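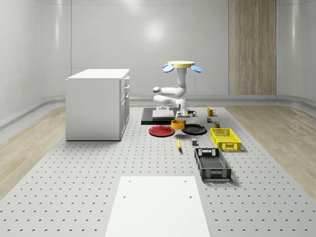 I'm trying to pick between two controllers for our tabletop pick-and-place work, your stock one and the Rozīte plugin, and I've hit a problem that I can't tell is yours or theirs. Same arm, same Davamano gripper model, same Monwood room scene, and the only thing I change is the controller dropdown. With the stock controller everything behaves. With Rozīte the fingers close late, the arm starts its lift early, and whatever I was grabbing gets left on the table. The small gray cube sitting to the right of the banana is the worst of the lot, and it's also the one I care about most, because it's our baseline object and all our old numbers are for it.

Ticket category: Simulation / end effectors
Priority: Medium (medium-high if I'm allowed to have that)
Opened: Saturday, September 17, 2022

Setup, so you don't have to ask: Horstead Desk build from April, Monwood scene straight out of the library with the furniture left where it was, physics running at 500 steps per second. I haven't touched friction. I did touch friction last spring on another project and regretted it, so trust me, I checked that it's back on the defaults!

What I expected: fingers close, controller waits for the "closed" signal, arm lifts.

What I get: fingers start to close, arm lifts, fingers finish closing on nothing. The log says "grasp complete" every single time, which made me doubt my own eyes for most of a morning.

Update 1

I did what the help page says and cleared the cached gripper profile, restarted, and loaded the scene fresh. No change with Rozīte. I also reran the stock controller to make sure I hadn't broken it in the meantime, and it's fine. I set up a batch of 42 cube picks for each controller, same start pose, same seeds. Stock missed 2. Rozīte missed 13, and going through the recordings, every one of those has the same early lift in it. So it isn't constant, which is maddening (if it failed every time I'd have gone home by now).

Then I got suspicious of the cameras. We run several views, and I had a theory that rendering the extra ones was eating time and making the gripper signal show up late. I turned them off one at a time and then put them back.

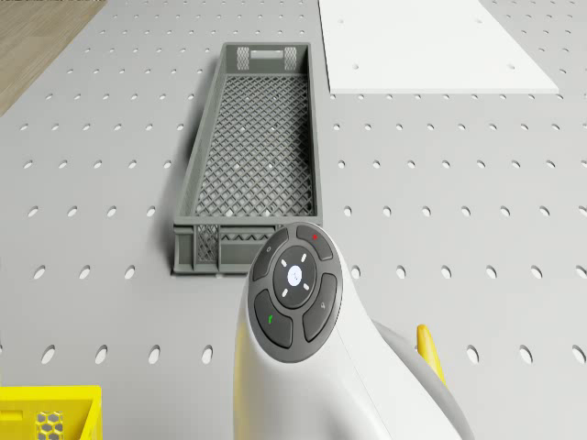
Gray basket dead ahead, with the arm's button pad covering its near right corner.

Cameras off, cameras on, no difference I can find. The early lift shows up in both. So cross that one out, and sorry to anybody who got my excited message about it.

One side question while I'm here: the close-in view makes it really hard to judge how far the arm is from whatever's in front of it. Is there a depth overlay that works with this build? I found a checkbox for it but it's grayed out. Feel free to tell me to open a separate ticket.

Update 2

Your reply asked whether it happens with other objects and from other start poses. Good question, and yes, but not evenly. I tried the banana first. It's fatter than the cube for this gripper, so the fingers have less distance to travel before they touch, and Rozīte gets away with it most of the time. The mugs I grab by the rim, where the fingers need to travel almost all the way in, and those go badly. So my guess is that the wait before the lift is a fixed length of time and has nothing to do with what the fingers are doing.
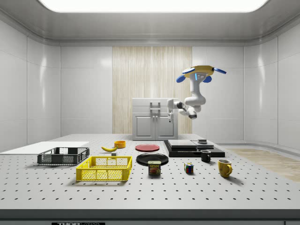 If I'm right about that, slowing the fingers down should make it worse and speeding them up should make it go away. I cut the closing speed in half and got miss after miss on the cube. Then I pushed it well past what I'd ever use on hardware and the early lifts stopped, though the cube started squirting out sideways now and then, so please don't suggest that as the fix!

I also swapped the Davamano for the plain two-finger gripper that ships with the program, just to see. Rozīte works beautifully with it. Smooth, no weird pauses, and I like how it handles the approach a lot better than stock does, to be fair to it. That's why I'm bothering with all of this instead of just going back to the old one.

Update 3

Found something in the Davamano profile. There's a line for the feedback channel, and the stock controller reads it by one name while Rozīte looks for another. When Rozīte can't find the name it wants, it doesn't complain, it falls back on a timer. I only spotted it with logging turned all the way up, and the message goes by as "info" in the middle of a wall of other stuff.
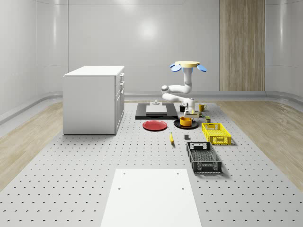 I added a second entry to the profile with the name Rozīte wants, pointing at the same channel, and reran the cube batch with the same seeds. Misses are down to 2, same as stock. The early lift is gone from all the recordings I've watched so far. I still have the mug runs to do and I'll attach those when they finish.

What I'd like from you, if possible:

Could the Davamano profile in the library carry both names? I can send my edited file.

Could that fallback message be a warning, in red, with a noise if you've got one?

And is the timer length written down anywhere? I'd like to mark which of my older Rozīte runs I can keep, and right now I'm guessing.

Please leave the ticket open until the mug runs are in. The depth overlay thing is still grayed out, by the way, I checked again after the restart.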